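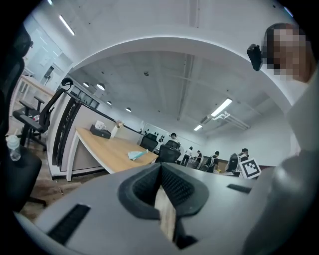

Search posts, people, tags
Latest Top Media

Drallia Robot Budget Diary
2021-08-29

OK so I promised a thread on what we're buying this fall and what we're not. Grab a coffee, I ramble.

We're a small outfit in Tamombridge and we have 4,000 dollars left for hand-held grippers and everything that goes with them. Sounds like plenty! Then you start writing the list.

The grippers themselves are the easy line. We want 2 more. I had a quote from Starkska back in May and they say the price still holds (fingers crossed, I asked for it in writing).

Finger pads are where I got it wrong last year. I put them down as a one-time cost. They are not a one-time cost. The soft dark ones get used every single session, and I now have a line just for spares – 25 pairs to start.

Somebody asked why I don't buy the cheapest pads going. I tried! The cheap ones arrived in three different sizes, all with the same part number. Never again.

Next up, printed markers. You know, the blocky black and white squares. Printing is pennies. Decent stiff backing is more, so I'm ordering 100 boards in one go and splitting the box with Đorđević, the lab supply shop over the river. They get the bigger half and I get the bulk price, yay.

Stuff I forgot the first time through the spreadsheet: chargers, memory cards, a proper case for each gripper, shipping both ways if something needs repair. Shipping! It ate the whole "misc" line in May.

Furniture is a no this round. We have desks, we have office chairs, they roll, they're fine. I'd much sooner put the money into a second set of batteries so people can keep going after lunch.

Still undecided on the service plan. It covers parts but not labor, and the labor is the bit that scares me. If you've paid for one on hand-held gear, tell me if you ever used it?

Order goes in once Starkska sends the paperwork. Will post the final list with prices – even the embarrassing ones.

Related posts
Leasing or buying: my sums so far
What I keep in the spares drawer
Drallia spring order, line by line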